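Brosdale bamboo steamer basket with lid: my review after two months

Posted by Valentin Kaufmann, 13 January 2023

I bought the Brosdale steamer because my old metal insert was rusting at the legs, and because my daughter wanted to make steamed buns at home. I paid 40 for the basket and the lid together, delivered. There is a cheaper one from Flivik, all bamboo with no plastic, and I was thinking a long time between the two. I will tell you what I like and what I don't like, and you can decide for yourself.

Size and weight

The kitchen scale says 364 grams for the basket alone, without the lid. It is light enough that you can lift it off the pot with one hand and a towel. It fits my medium pot with a little overlap on each side. For my big soup pot it is too narrow and would fall in, so please measure your pot before you order. The seller's page gives the outside size only, and I had to write to them to get the inside one. They answered the next day, very polite.

The basket

The wall is made from bamboo slats standing upright, held by a yellow plastic rim at the top and a second yellow band lower down. I was afraid the plastic would smell when it gets hot. The first two times it did smell a little, then it stopped. The slatted floor has narrow gaps, and the steam comes through evenly. Small pieces of cabbage can get stuck between the strips, and then you need an old toothbrush.

Three small buns have plenty of room in it, also when they grow. I tried five once and they glued together at the sides, which my family did not mind, but they were not pretty anymore. Use baking paper with holes, or a cabbage leaf. I forgot it one time and left half of the dough on the bamboo.

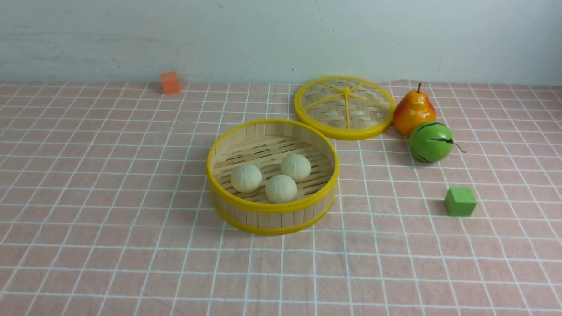 The lid

I like the lid more than I expected. It is woven bamboo inside a thick yellow ring, with yellow spokes going out from a small knob in the middle. The weave lets some steam go out, so there are fewer drops falling on the buns than with my metal lid. The knob is my main complaint. It is small and low, and with a kitchen glove I can't hold it well. I now lift the lid from the side with tongs.

Cleaning and drying

Hot water and a brush, no soap. The instructions say to dry it standing on its side, and I agree with them. Once I put it away too early in the cupboard and it had a gray spot on the floor after a few days. I cleaned it with vinegar and the spot is nearly gone. The yellow parts are easy to wipe, but the place where the plastic meets the slats stays wet the longest.

Would I buy it again?

Yes, for a small household. If you cook for many people, take a wider one, or ask if the seller has a second level, which I could not find for this model. The color is a question of taste. My wife finds it too yellow, my daughter finds it perfect. I give it four stars from five, and the missing star is for the knob.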